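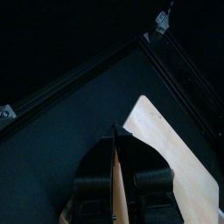 September 12, 2022

The Grollatberg hill path reopened to walkers this morning following 2,000 metres of resurfacing work. The route had been closed since the spring, when heavy rain washed out the lower section near Restemwood.

Walkers are asked to note that the upper gate is now locked at 7 in the evening. Dogs remain welcome on leads. Parking at the Restemwood end is limited to 20 cars, and the charge of £2 is payable at the machine by coin only.

I completed the full route before lunch and found the new surface firm throughout. The signposts at the summit have yet to be replaced.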